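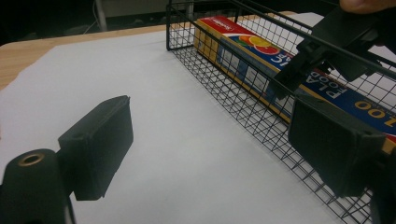
Minutes - Vamusari Shared Kitchen, monthly members' meeting

Search this site Go

2 min read

Held 12 Feb 2024 in the back room. Kusum Bhardwaj in the chair, Lalit Bhatia taking notes. Six members present. Apologies from the Leinonen bakery group.

1. Previous minutes
Agreed with one correction. The new shelf is going over the sink, not over the dry store.

2. Drawers and wraps
Kusum said the deep drawer by the stove still jams when the food wrap and foil are stood on end. It was agreed to take all long boxes out of that drawer and keep them lying flat in black wire baskets, one basket to each work table. Lalit asked whether the boxes would slide about. Kusum did not think so, as long as only wrap, foil and baking paper go in. Loose tools stay on the hooks.

Baskets are to be wiped on Fridays with the shelves. Anyone who finishes a box writes it on the list by the door and flattens the carton.

3. Table covering
Members are still split on the white paper. The pastry users like it on the wooden tables because it saves scrubbing. Two others said it tears under heavy bowls and should be used for packing only. Left as it is until April - paper for packing and icing, bare table for kneading.

4. Supplies
Plallis can deliver baking paper in packs of 50 or 100 sheets. The larger pack was chosen. Wrap will still be bought locally, any brand, in the long box with a cutter.

5. Money
Balance stands at 1154 after the January gas bill. The fridge seal has to be paid for out of this. Lalit to get a second price from Jilomska before anything is ordered.

6. Any other business
The label printer is out of tape. Somebody has taken the good ladle home and is asked to bring it back. The Thursday evening slot is free again, names to Kusum.

Actions
Kusum - clear the deep drawer, put out the baskets, post the Friday list.
Lalit - fridge seal price, paper order, printer tape.

Next meeting in March, same room.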